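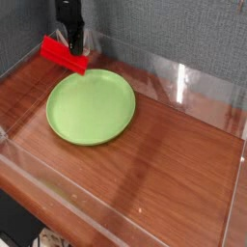 Sirkeck, February – Girkari, a maker of tableware for schools, will open its first shop on Wednesday at Joly Market. The shop will sell plates, cups and bowls from the Plullitz range, in 24 colours.

"Many parents have asked us where they can buy our plates for home," said Lindsay Tawhiri, manager of the new shop. "Now we can give them an address."
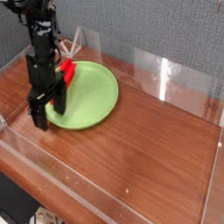 A light green plate with a raised rim.

The first 300 customers will receive a free cup. Opening hours are from 8 a.m. – also on market days.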